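4 décembre 2024, cahier d'atelier

Évaluation du kit de dévracage Pundeck, jour 2. La brochure promet 2000 prises sans intervention. Je demande sur quelles pièces et dans quel bac : réponse évasive du support. La licence Gekasby est facturée à part, découvert en page 72 du manuel.

Calibration refaite deux fois ce matin, la procédure automatique s'arrête sans message d'erreur. Journal sauvegardé sous essai 542.

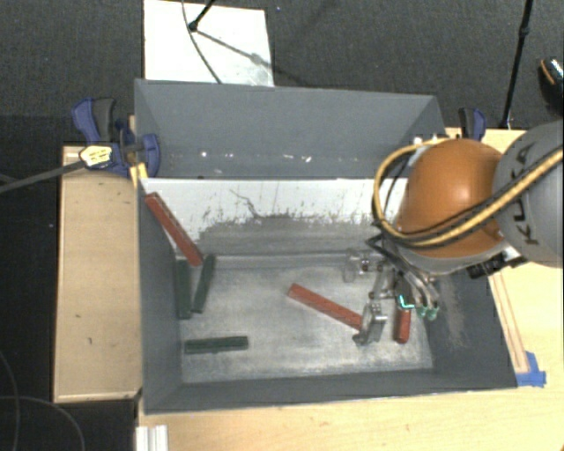 Reste la question des prises près des parois, que Pundeck dit « gérées nativement ». À voir. Le long bloc brun-rouge appuyé en biais contre la paroi, dans le coin, me paraît un bien meilleur test que celui couché en diagonale au milieu. Idem pour les deux verts serrés l'un contre l'autre à gauche. Pas de bon de commande avant d'avoir des chiffres là-dessus. Redemander le devis Pakov pour comparer.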